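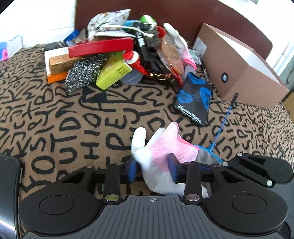
Ticket 1520
Subject: Knit gloves snagging and shedding on blanket
Opened by: Khadija Cherkaoui
Assigned to: Surachet Tanasarn
Product: Namia knit work gloves, white and pink
Status: Closed, replacement sent

Khadija Cherkaoui, 9:40 am
I bought 3 pairs of the white and pink work gloves in March. One pair is leaving pink fuzz on everything. I sort small household stuff on a brown blanket with black lettering, and the fuzz sticks to it. The cuff on one glove also won't lie flat. It folds up into a point every time I put it down. Is this a bad pair or are they all like this?

Surachet Tanasarn, 10:15 am
Thanks for writing in. A few questions:
Have the gloves been washed, and how?
Is the fuzz coming from the cuff or from the fingers?
Do the other pairs do the same thing?

Khadija Cherkaoui, 10:52 am
Washed once, warm, with towels. Tumble dried. The fuzz is pink, so I assume the cuff. The other pairs haven't been washed and they are fine.

Surachet Tanasarn, 11:20 am
The towels are the likely cause. Terry loops rub the knit and pull up loose fiber, and the dryer tightens the ribbing so it curls. Please try this:
1. Shake the gloves out outdoors.
2. Wash them cold by themselves, inside out.
3. Pull the cuff to full width while damp and dry it flat under a folded towel overnight.
4. Go over the blanket with a lint roller before using the gloves on it again.

Khadija Cherkaoui, 8:05 am
Did all four steps. Shedding is down to almost nothing. One cuff is flat now. The other still folds, and I found a pulled thread near the edge — maybe half an inch long.

Surachet Tanasarn, 8:48 am
Don't cut the thread. Work it back through to the inside with a blunt needle. A pulled thread at the edge can keep the ribbing from relaxing, so I'm passing this to Amr Salem for a replacement.

Amr Salem, 1:30 pm
Replacement approved, one pair, same color and size, item 205. No return needed. Added a note to the product page draft: wash cold, separately, dry flat.

Khadija Cherkaoui, 4:12 pm
New pair arrived. Cuffs are fine. I'll keep the old ones for the yard. You can close this.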